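2022-11-24

## Another "second Earth", apparently

My phone told me on Tuesday that astronomers have found a planet which "could be teeming with life". I have been reading headlines like that since I was at school, and I have started keeping a list of them in the back of a notebook. The list is up to 27. The number of planets known to be teeming with life, other than this one, has not moved.

So I sat down with the write-up on Drivia, the science news site that sent me the alert, and tried to work out what had been found. It took me three readings, which says something about the write-up or about me.

What they have is a dip in starlight. A planet passes in front of its star, the star gets a tiny bit dimmer, and from the size of the dip you can work out how big the planet is compared with the star. How often the dip comes round gives you the length of its year, 16 days in this case. That part I have no quarrel with. It's a lovely method and it has been checked against other methods many times over.

The trouble starts with "habitable zone". All it means is that the planet gets the sort of starlight that might let water stay liquid, if there is water, and if there is air to keep it from boiling off. Venus is near the edge of ours, depending on whose sums you use, and you wouldn't want to spend a weekend there.

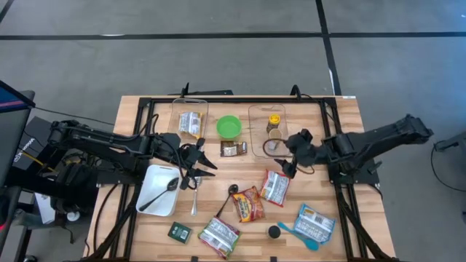
## The artist's impression

Then there is the picture at the top of the Drivia piece: blue seas, wisps of cloud, a bit of brown coastline. The planet has never been seen as anything but a dip in a graph. I found the words "artist's impression" at the very bottom, in grey, after the adverts.

I don't blame the artist. I do wonder who asked for a coastline.

## What I'd want to know

- Does it have any air at all? Small red stars throw out flares, and a planet that close in may have been stripped bare long ago.
- Has anyone weighed it? Size alone won't tell you if it's rock or a small ball of gas.
- How many dips did they see? The article says 2, then talks about "repeated observations". I'd like a few more before I pack.

I went to a talk at the Westhorpe astronomy club in July where somebody asked the speaker this sort of thing, and the answer was "we don't know yet, ask me in ten years". Best answer of the evening. It won't be sent to anyone's phone.

I've added the headline to the notebook anyway, with a question mark next to it. If they find air, I'll rub the question mark out.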